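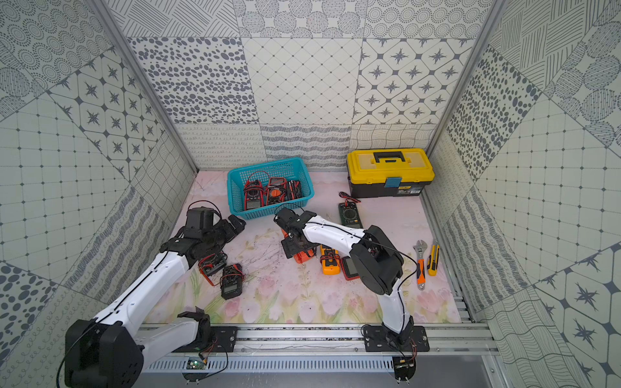 Multimeters and hand tools on the mat, with two arms above.

Can a 14-year-old speak at a public hearing on children's rights?
Posted by Natalia Figueroa, Oct 22, 2025

My daughter's youth group in Barajas wants to comment on the new juvenile curfew rules. She has read the whole UN Convention on the Rights of the Child and is so excited! Does she need an adult to speak for her, or can she sign up herself?

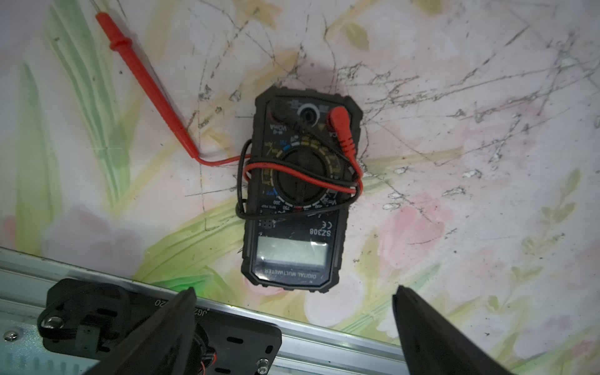
Melquiades Ventura
She can ask to speak herself, and I love that she wants to! Article 12 of the Convention says children who can form their own views should be heard in matters affecting them. It doesn't set a minimum age — but the hearing has its own sign-up rules, so call the clerk first. Our group did this in March and our speakers got 3 minutes each. Have her write it out, read it aloud with a timer, and cut whatever she stumbles on. 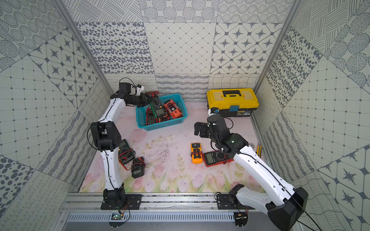

Bring a printed copy too, and hand it in so her words go into the record even if the meeting runs long. Ask whether it will be streamed. You may want her to use only her first name.

Rukby
Ours wanted a parent's signature for anyone under 16. Check that. Also, General Comment No. 12 is all about the right to be heard, great reading — parts of it are slow going but stick with it!! Good luck to her.

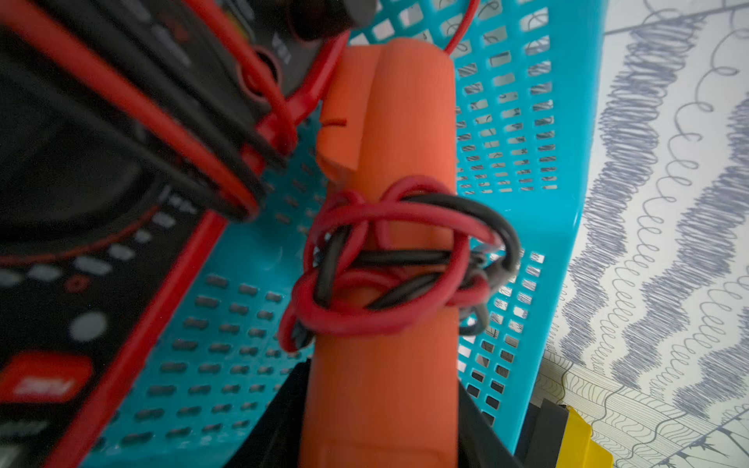 Red and black wires around an orange cylinder, teal basket behind.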